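4.2 Background process limits and task switching

We ran the second round on the Wuvano launcher build, same handsets as in Section 3, same battery state at start (full charge, screen at half brightness). What changed is only the memory policy. In the first round the system was free to close cached apps when it liked. In this one the limit was fixed at 3 cached processes, set through developer options and checked again after every reboot, because on two handsets the setting quietly went back to default after an update.

Participants were the 68 from the earlier round minus none, everybody came back. Each did the switching task in one sitting. Open mail, open the map, copy an address, go back, paste, open the video player, go back to mail. The video player was loaded with one short clip stored on the device, so no network delay in the numbers. 

A switch was logged as "warm" if the app came back to the same scroll position with no splash screen, "cold" otherwise. Partial reloads (list redraws but position kept) were counted as warm. We went back and forth on this. Counting them as cold moves the totals but not the order of the launchers.

With the limit on, 238 of 1,000 logged switches were cold. Most of these were the map, which is the heaviest app of the set and the first to be dropped on every launcher. Mail was almost never dropped. The player sat in between, and it was the one users complained about, as it lost its place in the clip and started over from the first frame.

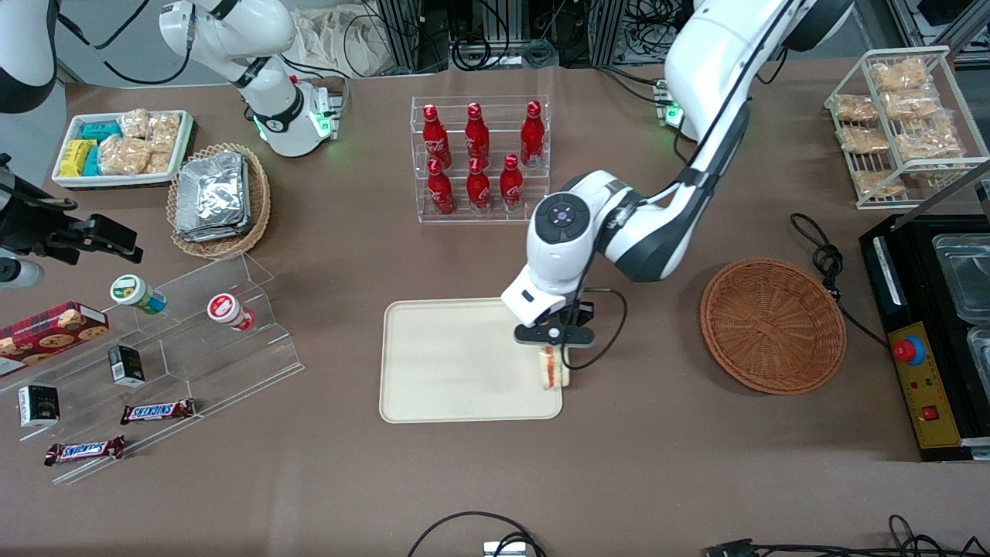 Figure 5. Sandwich held by a two-finger gripper at the right edge of a cream-colored tray.

4.3 Close-all button

Hureck puts the close-all button at the top of the card stack. Huttunen puts it at the far end, so the user has to scroll past every card to get to it. Wuvano has none by default, there is a setting. For this part we turned the setting on.

Button use was much higher on Hureck. Not a surprise, it is under the thumb as soon as the stack opens. But users who pressed it often also had more cold starts afterward, and several of them said in the exit form that the phone felt faster. Those two things do not go together in the timing data. A cold start of the map is slower than a warm one on every handset we have. We think the feeling comes from the empty stack itself: fewer cards, less scrolling, a cleaner look. We did not test this directly.

On Huttunen the button was hardly touched. Some participants did not know it was there untill the exit form asked about it. Swiping single cards away was the usual habit, and mostly it was the card that had just been used, which is also the one most likely to be needed again.

4.4 Long press versus double tap

Short section, data is thin. Long press on the switch button opens split view on Hureck and Wuvano. Double tap jumps to the previous app on all three. Double tap was learned fast, long press was not. Accidental long presses were common on the handset with the capacitive button, and on that device we dropped the first block of trials for every user.

One thing to flag for anyone repeating this. The Pandthorpe logging tool writes the press time at release, not at contact, so a long press looks like it starts late. We corrected by subtracting the threshold for each launcher. Raw logs are kept as they were.

4.5 Limits

Only one memory size was tested. All handsets were bought in February and had no personal data on them, which makes the cache behave better than on a phone in daily use. The task order was fixed, so the map was always opened second and some of its bad result may be due to taht. The build was frozen on 1 August 2021 and later versions of Wuvano may handle the cache differently.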